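Bench notebook, signal boxes
October 2018

I have put off writing this up for longer than I should have, mostly because every time I sat down to do it something else about the boxes wanted changing and I thought, well, I'll wait until it settles. It hasn't settled, so I am writing it anyway, with a mug of tea on the good side of the bench where it can't do any harm. Abimbola, if you are reading this before you pick up the batch for Pustanden, the part you want is toward the end, but I'd be grateful if you read the middle too.

For anyone new: the boxes are the little three-light call stations we are building for the Pustanden reading rooms. Red for "please come," yellow for "when you have a minute," green for "all fine here." They sit flat on a table so a person can press them with the side of a hand or an elbow, and that matters more to the people using them than anything else we talked about in July. The order is for 62 of them. We have 11 I would call finished, and I would only put my name to those after another evening of pressing.
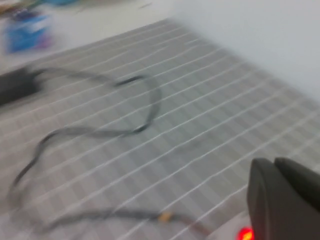 Cable has been the real trouble all along, and I keep underestimating it. The supplies from Darkico come with a good long lead, coiled so tightly in the packet that it remembers the coil for days afterward. I have tried hanging them over the door, which helps some, and I have tried bending them back the other way by hand, which mostly makes me cross. Put one down on the checked cloth and it goes off on a loop of its own across the gray before it comes back along the bottom, and a table with a book and a cup on it has no room for that sort of wandering. I would like to fix the length at something shorter and let the rooms ask for the long one if they need it. The other thing I like the cloth for is that its lines give me something to lay a lead against when I am straightening it, so please don't take it home to wash without telling me.

Tried three ways of keeping the slack in order. Paper tape left gum on everything. A twist of garden wire looked terrible and scratched the jacket. A soft strap sewn from an old Adeleke bag was the best by far, and I have enough of the bag left for perhaps a dozen more, after which we will need to buy something proper.

Now the tops. I drilled the early ones by eye and they looked it. The later ones were done with the paper template that Estico sent along with the sample caps, and it's a pleasure to see the three holes march down in a straight line with the same gap between each. I did wonder whether to spread them out a little more, so that a broad thumb going for yellow doesn't catch red on the way. What I have now is a compromise. I pressed all three a great many times and only got the wrong one when I was looking out of the window.

The color order took us a whole lunch hour, if I remember right. I wanted green at the top, as the one you hope to press most. I was outvoted, and I have come around to it since, because everyone who walks in already knows how a traffic light goes and there is no teaching to be done. 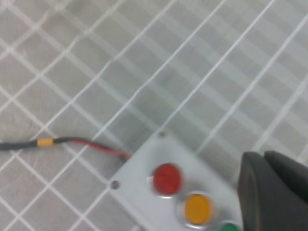

Yakubu Omoregie thinks we should go further than color and put something on the caps you can feel, a dot on one and a bar on another, for people who don't see the difference between the red and the green very well. He said he would rather hold back the batch a week than send it out without. I have been turning that over and I believe he is right, though I'd like to try a stick-on bump before we go cutting into caps. He also asked whether the silver rings could be a shade less shiny, and there I had to say no, they come as they come.

Some small matters, so they don't get lost:

The life test on the red switch of the spare box got to 300 presses with no trouble. I am aiming for 1000 before I stop, and will do them in sittings while the radio is on. Anyone passing is welcome to add a few, but please put a stroke on the tally sheet!

Lid screws: do them up by hand. I stripped one with the driver because I was hurrying to be somewhere, and I had to drill it out, and then of course I was late all the same. Finger tight and then a quarter turn is plenty.

Brightness is still a question. With the ceiling lights on, the red looks just right to me, cheerful without shouting. With them off it is a good deal stronger, and in a reading room with a lamp in the corner I think it could be tiresome. I have ordered a handful of resistors in the next two values up and will swap them into the spare box first.
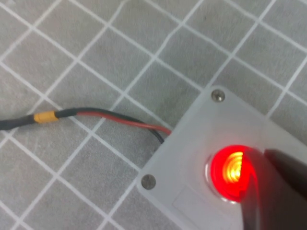

Red lit.

I also want to look again at how much the light gets into the plastic next to the button. I don't mind it myself, it has a nice warm look, but if the yellow and the green do the same then someone glancing across a room might not be sure which one is on. A collar of black paper under the cap might do it. I have scissors and black paper, so that's tomorrow's first job.

For Abimbola Ezeani: please take the finished ones only, they are on the shelf under the window with the straps already on. The leads for the rest are still hanging over the door, so mind your head coming in. And if Pustanden ask about the bumps, tell them yes, and that I'll have a sample for them to try before the caps go on for good.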